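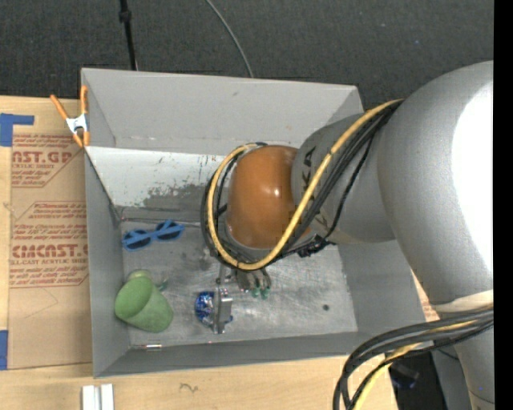

The arm over the test bin, with the sunglasses and the green cup in place.

Cilska Mixed-Bin Gripper Package: Review After Five Months
By Ursina Kofler

Cilska sells this package to people who already own an arm. In the box you get the gripper, a mounting plate, a controller the size of a lunchbox, a cable set, and a license for the software that picks a grasp. The sales page says it will turn an existing robot into a "mixed-bin picker" in an afternoon. We paid for it out of our returns-sorting budget, have run it for five months, and I was the one who had to defend the purchase order. So I have opinions, most of them about the purchase order.

I should say where I stand. I didn't want to buy this. I wanted to spend the money on a second sorting bench and a decent chair for it. I was outvoted, and then I was put in charge of the thing, so read the rest knowing that.

What we use it for

Small consumer returns, the kind of stuff that comes back in a mailer with the paperwork missing. The test bin holds sunglasses, cups, shiny round things, thin things that like to slide under other things. We use a gray bin with flared walls and a metal floor, and we put it on a wooden table under the arm. Cilska's own demo video uses a matte black tote full of matte white boxes. I would ask any seller to show you the same demo with glossy items on scratched metal, because that's a different job, and it's the one most of us have.

The quote and what it left out

The quote was clean and short and it had a nice total at the bottom. The total we ended up with was $3,066 higher. None of that was fraud, and all of it was predictable if you had bought one of these before, which we hadn't.

The biggest chunk was cable management. The cable set in the box is fine for an arm that stays in one pose. Once the wrist turns, you need slack, and slack needs somewhere to go. Ours makes a big loop around the wrist joint, thick yellow cable on the outside and the black bundle running with it, held in by a fastener. It looks like somebody's garden hose. It clears the bin walls, and that took three tries and a paid visit from Woltarness, who did our integration. The Cilska manual is 39 pages long and gives cable routing a single paragraph, which tells you to "allow sufficient length." Thank you, Cilska.

Next came spare fingertips. The green ones wear. How fast depends on what you pick and what you drag them across, and with a metal floor you will drag them across the floor. Cilska sells them only as a set with the fasteners included, so you end up with a drawer full of fasteners. We are on our third set. I now carry fingertips as a monthly supply cost, same as tape and labels, and I wish I'd done it from the start instead of begging for them one order at a time.

Then all the cheap stuff that no quote ever covers: spring clamps for the edge of the bin, blue tape for marking positions on the table, acrylic sheet. The acrylic came to more than I expected. If you want a flat surface or a guard panel and don't have a saw operator, you pay for cutting, and then you pay for the second one after the first is drilled in the wrong place. Put a line in the budget called "shop stuff" and don't let anyone talk you out of it.

The bin counts too. A robot that reaches into a bin will hit the bin. Ours has paint worn off along the bottom of the back wall and a floor full of scratches. I'd buy two of the same bin on day one. A replacement with slightly different walls means doing the setup over, and our supplier changed the wall angle in December without changing the part number.

How well it picks

Better than I thought it would on cups. A cup on its side with the mouth facing outward is a friendly shape for this gripper, and it gets those without much fuss. It is also decent with soft-cornered boxes and most bottles.

Sunglasses are where I start to lose patience. A pair lying with its lenses facing up gives the gripper very little to hold, and the software likes to go for the middle of the frame. Sometimes that works. Sometimes the glasses skate along the floor to the wall and we get the same attempt again, from the same angle, with the same result. There's a setting called "approach variety" which is supposed to help. I turned it all the way up and saw no difference I would bet a dollar on.

Shiny round objects are worse. If your returns have a lot of them, ask for a trial with your own items in your own bin before you sign. Cilska said no to this the first time we asked and yes the second time, after we mentioned we had a competing offer from Kaufmann. Mention a competing offer.

Light matters more than the brochure lets on. Our arm is pale and gray, and a good part of it washes out white when the overhead light hits it, and the bin floor throws back glare in streaks. The software guide recommends "even, diffuse light" and leaves the lamps to you. We moved the table twice before we gave up and paid to have a fixture changed. That fixture is not in the $3,066, by the way. It went under building maintenance, which is a trick I'm not proud of.

The software

The license is yearly. This was on the quote, in fairness, but it was on the second page under a heading that sounded optional. It isn't optional. Without it the gripper opens and closes when you tell it to and that's it, and you could get that for a lot less.

The grasp tool itself is easy to learn. Our newest hire was using it before lunch. The trouble is that it hides what it's thinking. When a pick fails you get "grasp not completed" and a gray icon. I would like to know whether it missed the item, dropped it, or gave up because it thought the wall was in the way. Those are three different fixes. The Zillirus software, which we tried for a short while on a loaner, is uglier and shows you all of that on one screen. I'd take ugly.

Logs can be exported, but only 10 days back. If you plan to go to your boss with a case for or against a second unit, set up a regular export in week one. We didn't, and our early numbers are gone. That's why there isn't a pick-rate chart in this review. I have a chart, but it covers the good weeks only and I don't trust it.

Support

Mixed. Woltarness was prompt and knew the arm. Cilska was prompt too, if you count the automatic email. Real answers on a hardware question came in two business days, and on a software question in whatever time they felt like. The worst one was a connector that worked itself loose. Cilska asked for photos, then for more photos, then told us to press it in harder. Pressing it in harder did fix it. I'm still annoyed.

One good thing: they will take a gripper back for repair without making you send the controller, and they shipped ours in a padded case that we got to keep. Kaufmann wanted the entire kit back for any claim, at least under the terms we were shown.

What I would put in the budget

If someone hands you the Cilska quote and asks whether the number is right, the answer is no. Add the license for the second year, because that's when you'll be asked to justify it. Add fingertips as a supply cost. Put in a second bin, a proper cable kit for the wrist, and one extra day of the integrator's time beyond whatever they tell you. Lighting should be in there as a real line with a real price from an electrician. And add a person. Ours does not run alone, no matter what the sales page shows. Somebody resets the bin, nudges the pair of glasses away from the wall, and clears the gray icon. On a bad shift that's most of their morning.

We had the labor saving in the plan as one full position. I'd cut that in half now, and I would still want to see it happen.

Where you put the arm will cost you, too. Measure the reach with the cable loop on, not the bare arm from the data sheet. Our cables come off the side in a thick bundle and drop past the table corner, and that's a strip of floor you can't walk through or store anything in. The floor plan we drew had a cart parked there.

Would I buy it again?

For cups and boxes, in decent light, with a buyer who has read the second page of the quote, maybe. For mixed returns with a lot of eyewear and shiny things, no, and I'd look hard at renting for a season before buying anything in this class. Cilska does rent, though the option isn't on the website and the sales rep brought it up only after we'd paid.

Build quality: good
Picking: fair, poor on thin or shiny items
Software: easy to use, hard to fix problems with
Value: fair at the quoted price, poor at the price we paid

Update: Cilska has told us that longer log storage is coming in the next release. They told us that in our first month as well. I'll change the rating when it shows up on our machine.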